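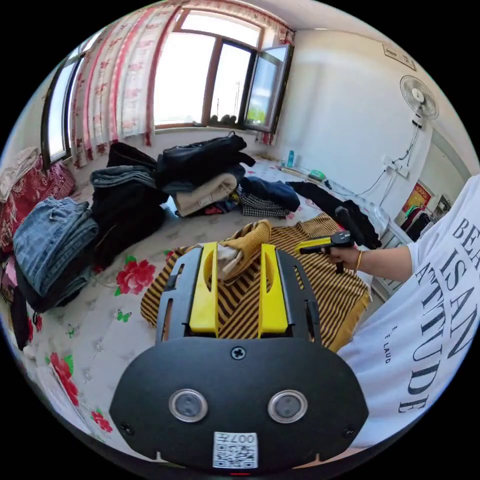

Who Makes the Rules for Robots?

Suppose you asked a robot to fold your sweater, and it folded the cat as well. Who would be in trouble? The cat would blame you. You would blame the robot. The robot would say nothing, because robots are very good at saying nothing.

Luckily, grown-ups have thought about this. Some of them think about it all day and get paid for it. They write rules for how robots should be built, how they should be taught, and how they should behave around people.

What is a standard?

A standard is a set of rules that lots of people have agreed to follow. You already use standards. Your plug fits the outlet at your friend's house because the people who make plugs and the people who make outlets agreed on a shape. That meeting was probably very long.

Robots have standards too. Many are about staying safe. How hard is a robot allowed to push? Where does the stop button go? The stop button has to be easy to find, so hiding it behind a cute little door is out.

Learning to pick things up

Robots don't know what a sleeve is. One way to teach them is for a person to do the job first, holding a gripper in each hand. A gripper has two fingers that squeeze together, a bit like a crab's claw but with better manners. The ones on this page have yellow fingers, and a pair of round lenses on the body.

Clothes are hard work for a gripper. A box stays a box when you grab it. A sweater turns into a different shape every time, and if you pinch in the wrong place you pick up the bedspread.

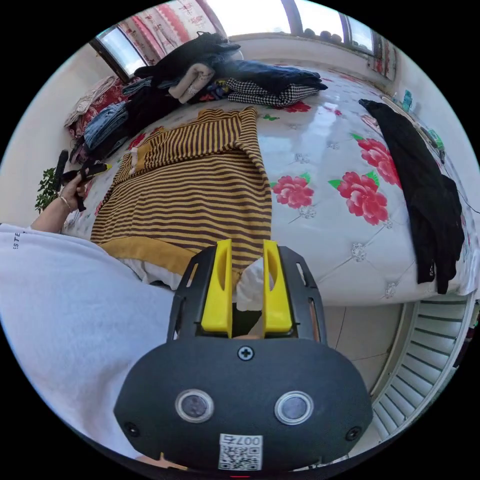

RULES FOR THE TEACHERS

People who teach robots need good habits, because robots copy bad ones without asking. Nesma Ragab writes lessons for a folding robot called Cloller, and her list is taped inside her closet door:

Ask first. If you're working in somebody's home, they get to say which rooms and which things you may use. "Yes" to the bedroom doesn't mean "yes" to the diary.

Keep private things private. Letters, family photos and faces should stay out of the lessons unless the people they belong to have agreed.

Show it more than once. Cloller had 462 folding lessons before it was allowed near a real laundry pile. It still makes a mess of turtlenecks. So does Nesma.

Keep the mistakes, and label them. A robot can learn from a bad fold, as long as it's told that it was a bad fold.

Write down what you did. If something goes wrong in May, you'll want to know what you were up to in April.

What about the robot?

The robot gets rules as well. It should stop when a person says stop. It should be gentle with anything that might be alive. And when it isn't sure, it should wait and ask – which is more than most little brothers can manage.

Casimiro Barroso tests robots before they're sold. He once spent 17 days handing socks to a robot named Skullo, to see if it would ever pinch his fingers. He wore thick gloves the whole time.

Try it yourself

Put a sweater on the bed. Using only a thumb and one finger of each hand, fold it. Then write a rule that would have made it go better, and give the rule to somebody else to try. If they read it and ask "What do you mean, fold the arm bit?", you need a clearer rule. Real rule writers get asked that sort of thing every week.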